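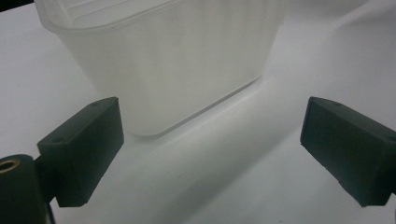

One of the first plants we called on, Wragg, asked why anyone would teach a robot by hand when a programmer could write the moves in an afternoon. We still get that question most weeks. Our answer is that the people who know a job best have usually never written a line of code.

Wikberg started in Mosden with one bench and a borrowed office. We now have 13 staff and 19 demonstration stations. Operators either hold the gripper and do the task themselves -- picking up a tub, setting it down, moving it over -- or drive an arm by remote control from the next room. A typical task takes nearly 40 demonstrations before we train on it. Harder ones take more.

Medent is our recording software. Customers get it with every station, along with two days of training at their site or ours.

We work mainly with food packers and small parts suppliers. Station visits are open to customers again from March. Please write ahead.

Page updated 29 Jan 2023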